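Packing Kitchenware for Parcel Delivery
Student project report, Bruvham

We compared single and double wall cartons for a shop in Vikstead.

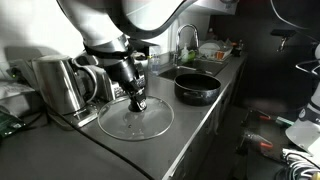

Glass breaks more often than metal in the parcels Dulley sends back to us. A clear pot lid with a thin metal rim, like the one on the worktop by the kettle, needs a pad on both faces – paper alone was too thin.

Test items

1. Sink parts. Strainers went in small bags, taped shut.
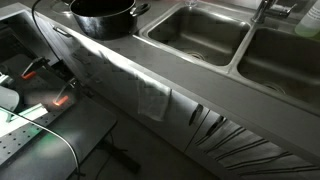 2. Large pots. The loop handle takes up space, so we cut a slot in the insert.

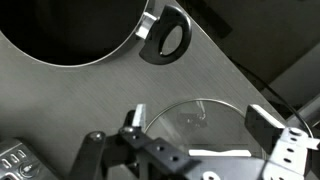

3. Cartons. Ekpo supplied two sizes. The double wall one held up to 4 pots.

Still to do

Drop tests on the larger size, in December.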